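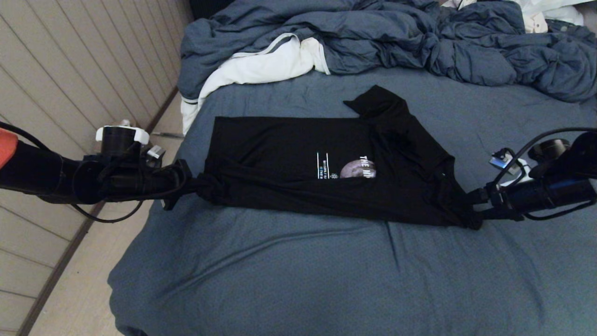

Dye Workshop, notebook entry
January 3, 2020

Subject: loss of colour in dark cotton knits under household washing.

The workshop reopened this morning and the wash trial begun in May was taken up again. The purpose remains as set down at the outset: to establish how much of the fading complained of by wearers is loss of dye, and how much is surface wear which the eye reads as fading. The two are commonly confused, and the remedies differ.

Black and dark green samples from the Morka lot were washed at 30 degrees with the standard powder, inside out, and dried flat away from the window. The Rezaei lot was given the same treatment right side out. Drum load was kept the same for both. Rinse water from the first Morka wash was noticeably grey. By the third it was clear to the eye, though the strip test still showed a trace.

Under the glass, the Rezaei samples carry a haze of broken fibre ends along the side seams and at the hem. Where this haze was shaved off, much of the original depth of colour returned. It is therefore proposed that seam and hem readings be entered separately from those taken on the open body of the cloth. Earlier pages do not make this distinction and should be used with care.
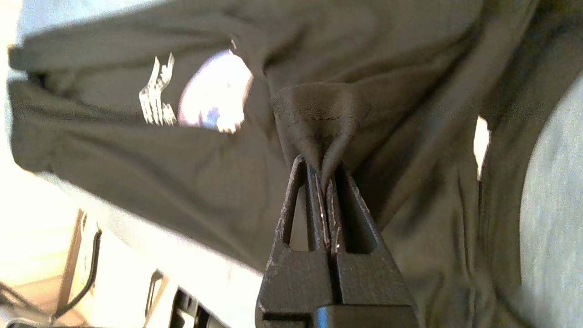 Reactive dyes continue to behave better than the direct dyes, as expected. The after-treatment supplied by Amar improved the direct dyes in cool washes and made little difference in warm ones. The meter reading for swatch 2,842 is out of line with its neighbours and has been marked for repeat. The swatch may have been read before it was fully dry.

Pascual Pereyra has asked that the rubbing test be carried out on both faces of the fabric. This is agreed. The cloth pads are to be changed after every pass, and used pads kept in the labelled envelopes, not in the tray by the sink.

Olive shades require a further note. They are mixed from several dyes, and the yellow part is usually the first to go, leaving the cloth bluer before it becomes any paler. A lightness reading alone will miss this. Both hue and lightness are to be recorded from now on. 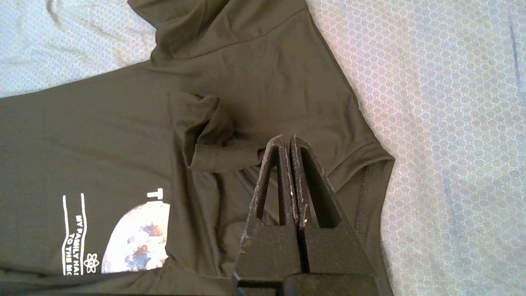
Outstanding:
- Repeat swatch 2,842.
- Light box: lamp has reached 59 hours and the log has not been signed.
- Obtain more of the Plullier detergent. The present tub will serve for up to 3 washes.
- Water hardness to be taken before the next run.

Comments

M. in finishing: Was the Rezaei lot enzyme washed by the mill? That would alter the haze at the hems.

Pascual Pereyra: Not stated on the docket. I have written to ask.

Reader: We see the same blue shift in our olives. Vinegar in the rinse did nothing for it.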